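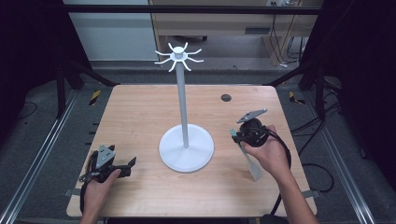 Hilo sobre árboles de tazas, para quien esté montando un rincón de café y dude entre árbol, balda o gancho de pared. Voy a lo práctico.

1/ Lo primero es el centro de gravedad. Una base circular ancha y plana perdona mucho; un poste alto y delgado, poco. Si cuelgas dos tazas grandes en el mismo lado, el conjunto pide compensación en el opuesto.

2/ Orden de carga: primer gancho, luego el de enfrente, luego los perpendiculares. Para descargar, igual pero al revés. Con ocho ganchos, en casa no paso de 4 tazas de gres. Las de porcelana fina pesan menos y admiten más.

3/ Pesad la taza. La mía de diario, comprada en El Ouafi, da 366 g en la báscula de cocina. Dos de esas juntas en ganchos contiguos ya se notan al girar el poste.

4/ Geometría del gancho: la punta curvada hacia arriba retiene el asa, pero exige asa abierta. Las de un solo dedo entran mal. Me lo advirtió Latifa Ramadan y tenía razón: devolví un juego entero de Edia por eso.

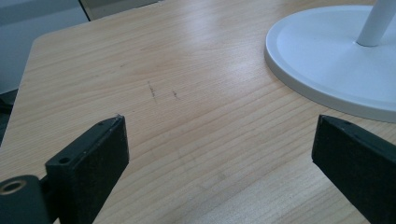 5/ La superficie de apoyo cuenta tanto como el soporte. Una base lisa sobre un acabado liso desliza en cuanto tiras de una taza sin levantarla antes. En un tablero de madera clara con algo de brillo y el canto redondeado, como este, yo pondría fieltro fino o goma debajo y dejaría el árbol lejos de la esquina.

6/ Fieltro o goma: el fieltro no marca, pero frena poco. La goma frena, aunque algunas dejan cerco en el barniz. Uso discos de corcho de 2 mm y los cambio en mayo, con la limpieza general.

7/ Distancia al borde: 33 cm en mi caso, medidos desde el centro del poste. Fouad Benmoussa lo tiene más cerca y le va bien, pero su mesa no se mueve y la mía sí.

8/ Limpieza: paño húmedo en la base, cepillo de dientes en el encuentro de los ganchos con el poste, que es donde se queda el polvo. Revisad el apriete de la parte superior si es roscada. Sin herramienta, a mano.

9/ Me preguntaba Hala Hamdy por el secado. Colgar tazas recién lavadas gotea sobre la base y de ahí a la madera. Escurridor primero, árbol después.

10/ Queda pendiente comparar con la barra de pared de Pundeo. Cuando la tenga atornillada, sigo por aquí.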